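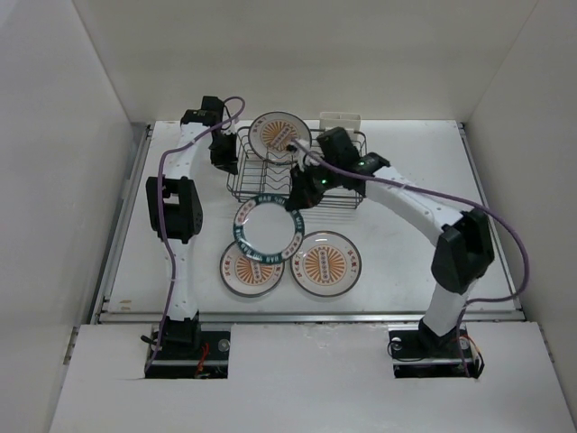

Plates keep leaning in my wire dish rack, what am I doing wrong?

posted by oststead_kitchen

Okay, this is a small problem but it has been bugging me since March. We moved into a place with no dishwasher and bought a plain wire dish rack, the kind you see everywhere. It's fine for mugs. It's fine for pots if you flip them over and don't ask too much of it. Plates are where it all goes wrong.

I only wash a few at a time. Usually four plates after dinner, all round. I put the first one in and it flops to one side. I put the second one in and it leans on the first one. By the time the last one goes in they've all slid together like a deck of cards, and in the morning there's still water between them. Then I have to dry them with a towel anyway, which kind of defeats the point of owning a rack!

Things I've tried so far: turning the rack around so the long side faces me, putting the plates in from the back to the front, and leaving a gap between each one. The gap thing helped a little, but the plate on the end still tips over if I so much as bump the counter. My other half says just stack them flat on a towel and stop thinking about it. I'm not ready to give up on the rack yet because the counter is already pretty full and I like being able to grab a plate without unstacking the whole pile.

So do I need a different rack, or different plates, or is there some trick to loading these that everybody else learned as a kid? Also, does it matter which way the plates face? I've seen people do it both ways. And if you have a rack you love, tell me what to look for, I'm happy to spend a bit if it solves this.

2 people found this useful

posted by clolden_baker

I had this exact fight with mine for ages, so you have my sympathy. Before you buy anything, pick up one plate and look at the rim at the bottom, the little raised ring it sits on. Then look at where that ring lands when the plate is standing up in the rack. On my old rack the wires were spaced so that the ring sat right on top of one, and the plate would rock every time. Sliding it over one slot fixed it. I felt pretty silly.

As for which way they face, I do all of them the same way, eating side toward the middle of the rack. If you have two plates facing each other they tend to fall together and stick, and you get that trapped water you're talking about. Same direction, slightly tipped back, and each one has its own air.

The other thing is how deep the plates sit. Some racks have a dip along the bottom and some are pretty much flat. If yours is flat, big dinner plates are top heavy in it and there's not much you can do except lean them a bit and leave more room. Smaller plates will be happier. I keep the dinner plates at one end and put a heavy bowl up against the last one as a bookend (upside down, so it drains). Not pretty, works great.

When I finally replaced mine I took a dinner plate to the store in a tote bag and tried it in every rack on the shelf. I got a couple of looks! But I came home with one that fits, and I'd do it again. Look for uprights that come up to at least a third of the plate. Short little bumps won't hold anything bigger than a saucer.

Oh, and check that the rack sits level. My counter slopes toward the sink a tiny bit and everything in the rack leaned the same way until I put a folded dishcloth under one side.

posted by kidis22

get a dishwasher lol

ok real answer, I dry mine right away, takes two minutes. I never got the point of racks. they collect gunk at the bottom and then you're washing the rack too

posted by kurek_street_upstairs

Agree with the bookend idea above, I use a small saucepan. I don't agree about facing everything toward the middle though. My sink is on the left, so I face all of mine to the left and load starting from the far end. That way I'm never reaching over a plate that's already in, and I stopped knocking them. Most of my tipping was really me catching a rim with my sleeve.

If you're only doing four, don't spread them over the whole rack. I used to do that thinking more air was better, but one plate all alone in the middle has nothing going for it. I skip one slot between plates and that's plenty. They're dry by breakfast unless it's really humid.

Lay the plates out next to the rack first if you have the room, big ones closest. Then you put them in biggest to smallest and you aren't shuffling things around with wet hands. I started doing that after I chipped my favorite one on the edge of the faucet, and I'm still mad about it.

For the gunk, mine goes in the sink with hot water and a splash of white vinegar every couple of weeks. Give it a scrub with an old toothbrush where the wires cross and it's good again. If the coating on yours has started to peel, then yeah, I'd go shopping, because rust marks on white plates are a pain to get off.

posted by oststead_kitchen

Just went and checked, and the ring on my plates does land right on a wire! Moved everything over one slot and they're standing up for now. Going to try the saucepan on the end tonight. My counter slopes too, I put a marble on it and it rolled straight for the sink.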